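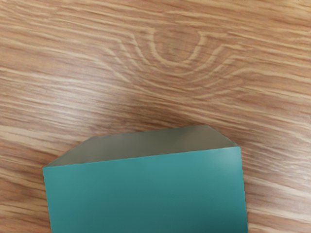 1/ Teaching by remote control, week 2

Starting a new thread for the box task. Same simulator as before, wood tabletop, one teal box. The job is to push the box to a marked pose and let go of it cleanly. I drive the arm by hand controller and every run gets logged for training.

14 replies · 9 reposts · 92 likes

2/ The box has no label or markings on it. I asked Obsa Worku for that when he built the asset. With a logo on the front, the last policy learned to look for the logo and got lost when we swapped the texture.

3 replies · 41 likes

3/ The wood is staying for now. It has a strong grain and a knot, and Letay Kahsay wants to see if the policy starts using the knot as a landmark. If it does, we randomize the table and I redo a lot of runs.

1 reply · 38 likes

4/ Controller notes. I moved from the Lanberg stick to the Wako handheld. The stick was fine for straight pushes and bad for turning the box. With the Wako I can roll my wrist and the arm follows. Scaling is set so that my hand moves twice as far as the gripper does.

6 replies · 2 reposts · 55 likes

5/ Biggest mistake in my early demos was waiting. I would line up, stop, think, then push. The policy copied the stop and sometimes never got out of it. Now I plan the push before I hit record.

11 replies · 17 reposts · 130 likes

6/ Session length is 30 minutes and then I put the controller down. Past that my pushes get sloppy – mostly overshoot at the far corner – and sloppy runs cost more time to weed out than they took to record.

2 replies · 47 likes

7/ Someone asked if I keep the failed runs. Yes, if I recovered. A push that goes wide and gets corrected is useful. A push that sends the box off the table gets tagged and left out.

5 replies · 4 reposts · 63 likes

8/ Target for this task is up to 2,000 demos between the three of us. Obsa is quicker than I am. Letay is slower but her paths are smoother, and the first training run on only her data did better than the one on only mine.

8 replies · 70 likes

9/ Logging goes through Rastus, which drops the first second of a run if you start moving too early. Move your hand after the tone. I lost most of a morning to this in December.

4 replies · 33 likes

10/ Next up is the same push on the real bench at Besance with a painted block. I still have to match the friction. More when the block is dry.

7 replies · 1 repost · 58 likes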